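Trabajo de fin de trimestre: el desayuno en casa y el consumo eléctrico de los pequeños aparatos

Cuando elegimos este tema pensábamos, con bastante ingenuidad, que lo terminaríamos en una tarde. Al final nos ha ocupado casi todo el mes de febrero, y la verdad es que le hemos cogido cariño. Repartimos un cuestionario entre 40 familias del barrio de Fultico, con preguntas sobre qué desayunan, a qué hora y qué enchufan para prepararlo.

Lo primero que nos llamó la atención es que el pan tostado sigue ganando a los cereales, también entre los más jóvenes — y eso que en clase casi todos habíamos apostado por lo contrario. 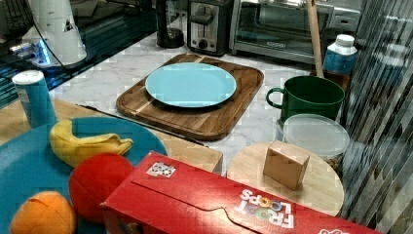
Una madre de la calle Clenon nos contestó por escrito que en su casa el desayuno había cambiado mucho desde que los hijos entraban a horas distintas, que antes se tostaba todo el pan de una vez y ahora se hacía en 3 turnos, y que eso se tenía que notar a la fuerza en el recibo.

Su respuesta nos dio la idea para la segunda parte. Pedimos a cuatro familias que apuntaran durante una semana los minutos de uso de cada aparato, y con esas libretas (algunas llegaron con manchas de café, ¡gracias igualmente!) preparamos las tablas del anexo.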